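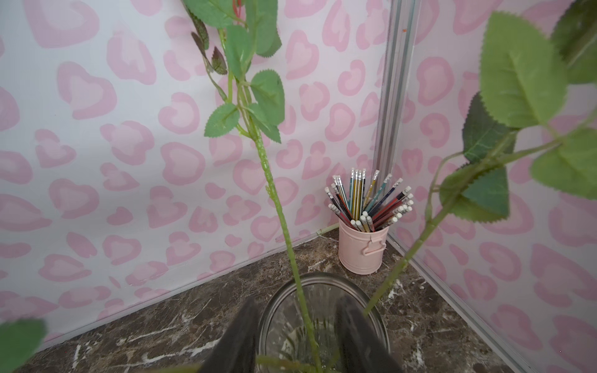 Artificial stems in a glass vase, seen from the wrist of the arm. Flower arranging is one of the household jobs on our list.

About Nilteo

Nilteo is a small robotics company in Warnton. We work on one question: can a machine do an ordinary household or shop-floor chore well enough that a person would leave it to get on with the job? For most chores the answer today is no. For a few it is yes, with conditions. We spend our days finding out which chores belong in which group, and trying to move some of them across.

What we do

We build control software for robot arms with simple two-finger grippers, and we test it on real tasks in furnished rooms. We do not make the arms. Our customers are companies that do, along with a few shops and workshops that want to know what they would be getting before they spend money.

Our main product is called Plindora. It takes what the wrist camera sees and decides how the arm should move next. It runs on a computer that sits beside the arm, so it keeps working when the internet connection drops.

The chore list

Everything we test goes on one list, which now has 660 entries. Some are short, such as closing a drawer. Others are long, such as clearing a table after a meal, and we split those into steps and score each step separately.

A chore is marked "ready" when the arm finishes it 10 times in a row in a room it has not worked in before, with no one touching the arm or the objects. If it fails on the ninth try, the count goes back to zero. We have been asked to relax this rule and have decided to keep it.

Where things stand

Picking up boxes, cups and other firm objects is in good shape. So is moving stock from a bin to a shelf, as long as the packages keep their form. Wiping a flat counter works, though the arm is slower than a person and tends to miss the corners.

Soft, thin and see-through things are still hard. Clear glass is a known problem for cameras, because the background shows through it and the edge is easy to misjudge. Leaves and stems get in front of whatever the arm is trying to reach. A vase of flowers has both problems at once. It remains marked "not ready" on our list, and so do folding a fitted sheet and untangling a cord.

Speed is the other limit. A chore can pass our test and still take 4 times as long as it would by hand. In a stockroom overnight that may be fine. In a kitchen at dinner time it usually is not.

Our rooms

We have 2 test spaces in Warnton. One is set up as a home and the other as a shop floor with a packing bench. We change the furniture, the wall coverings and the lighting often – software that only works against a plain white wall is of little use to anyone.

Working with us

Most projects begin with a chore you already pay someone to do, or one that your staff would like to hand over. We try it in our rooms and send you a written report, including the failures. If we think a person or a cheaper fixed machine would serve you better, the report says so.

Moroz, our training program for technicians, takes new applicants each August. It covers setting up an arm, teaching it a task and stopping it safely. No programming background is needed.

Visits to the Warnton rooms are by appointment, from 9 a.m. to 4 p.m. Please use the contact form and tell us which chore you have in mind.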